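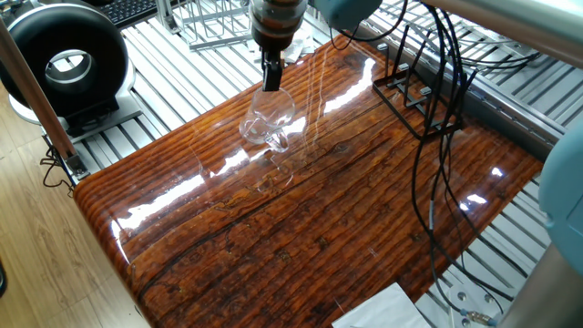

Can you put a hot drink straight down on a high-gloss resin tabletop?

It's better to use a coaster. Many resin finishes soften a little under heat and can keep a dull ring, and a ring on a shiny table is visible from anywhere in the room.

The Shiny Table: Gallery and Notes
Page by Myrto Ververidis

I used to own furniture that forgave people. It had a flat, dusty sort of finish and you could have butchered a deer on it without changing its looks much. Then I developed an interest in glossy tabletops, and now I own four kinds of cloth.

This page is for anyone with the same affliction. It's mostly about dark wood grain under a thick clear coat, what glass does when it gets near one, and how to keep the whole business looking decent between Saturday and whenever you next feel like cleaning.

Clear cup, glossy top
A rounded glass cup a little way above the surface, with a paler cup hanging underneath it in the shine. The real one is barely easier to make out than the ghost.

The grain
Long lines, darker streaks, knots and small black cracks, all in a dark reddish brown. I'm fond of the cracks. A perfectly even brown top always makes me think of a hotel lobby where you aren't allowed to sit.

The glare
Bright white streaks from the lights overhead, mostly to the left and toward the top. If you want to see the wood, you move your head. If you want to see the smears, you don't have to do anything.

The front edge
Rounded over, curving down toward the floor. Kind to forearms. Less kind to pens, in my experience, which treat a rounded edge as an invitation.

The keyboard
Black, up at the top. Every handsome table I've ever known has ended up as a desk, and I've stopped fighting it.

Notes on cleaning

Dust first, dry, with something soft. Crumbs are sandpaper with better PR, and pushing them around under a damp cloth is how you get those fine swirls that only show up when your in-laws visit.

After that, a barely damp cloth, then a dry one right behind it. Go with the grain if it makes you feel like a craftsman. The coating doesn't care, but I do it anyway.

I keep a bottle of Prunidier for fingerprints, 500 ml, and it has lasted so long that I suspect it of refilling itself. My neighbor Orestis Panagiotou uses dish soap and warm water and gets the same result for a fraction of the money – a fact he brings up more often than I'd like.

Stay away from scouring pads and gritty cream cleaners. I tried one on a side table from Skollcombe one February, with great confidence, and that side table now lives under a plant.

Notes on glass

Clear glass on a glossy top is hard to see, and clear glass with a reflection under it is worse. Reach for the upper cup.

Set it down, don't slide it. Sliding makes a pleasant sound and a less pleasant line. Felt coasters are quiet, cork ones are cheap, and the slate ones people give as wedding presents should have felt on the bottom before they go anywhere near a coating like this. Mine came from Yeoh without any, and I had to glue on my own dots, a job that took 40 minutes and most of my patience.

Water spots come up easily if you catch them the same day. Leave them for a week and they'll need a second pass. Leave them for a month and you may as well start calling them part of the pattern – with this much going on in the grain, you could get away with it.

Coming next: the matte tables, for balance. I have a Cernon bench with a finish so dull that I once lost a gray coaster on it, and it deserves a page of its own.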